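Pratow Jonel One-Handed Game Keypad

$80, in stock, with the braided cable and the wrist rest in the box
Page updated Sep 6, 2026

If you have played online games for any length of time, you probably know the feeling of reaching for the reload key, hitting the one beside it, and spending the next few seconds staring at your inventory while somebody drives up behind you. The Jonel was made for exactly that moment. It's a keypad for the left hand, meant to sit where your keyboard usually does, with only the keys you need in a match and a good wide gap around the ones you really don't want to press by accident.

We've been selling the Jonel since last November, and it has become the thing we recommend most to people who write in asking how to get comfortable in vehicle games, shooters, or anything else where one hand is busy steering and the other is busy aiming. It's a plain, friendly piece of equipment. There's no screen on it and no fan, and you don't have to make an account to use it (we've all had enough of those!).
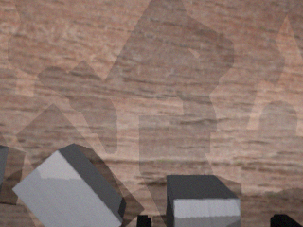 The whole pad weighs 900 grams, and that surprises people when they lift it out of the box. We like it heavy. A light keypad creeps forward during a long evening until your arm is stretched halfway across the desk, and this one stays put on its rubber feet. If you play on a very slick surface, wipe down the desk and the feet with a barely damp cloth first and let both dry.

Setting it up is quick. Plug it in, wait for the light in the corner to turn green, and it will work as an ordinary keyboard in any game that lets you choose your own controls. If you'd like to change what the keys do, the free Nundus program handles that, and it also holds your profiles, so you can keep one for driving, another for walking around on foot, and a third for that old strategy game you go back to every winter. Profiles are saved on the keypad itself, so they come along when you play at a friend's place.

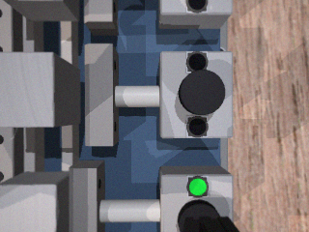
Spacing is the part we fussed over longest, and we went through a whole pile of layouts before settling on one that worked for both small hands and big ones. In the end the thumb keys went into a single column, set up a lot like those gray blocks down the right side of the blue panel, at even distances with a strip of the base showing between one and the next. Your thumb finds the gap first and the key after it, and after a few matches you stop looking down. The finger keys are closer together and slightly dished.

The switches are medium weight with a soft bump, quiet enough for a shared room but still firm enough that you know when you've pressed one. The pad reports to the computer 1,000 times a second. If you prefer a lighter touch, the Escobar switch set fits without soldering and is sold separately.

In the box
Jonel keypad
Braided USB cable
Detachable wrist rest
Switch puller
Printed quick start card

Works with
Any desktop or laptop with a free USB port. Console support depends on the game, so please check its control settings before you order.

Returns
Try it for 30 days. If it doesn't suit your hand, send it back with the cable and the wrist rest and we'll refund what you paid for it. A few scuffs on the feet are fine, that's what they're for.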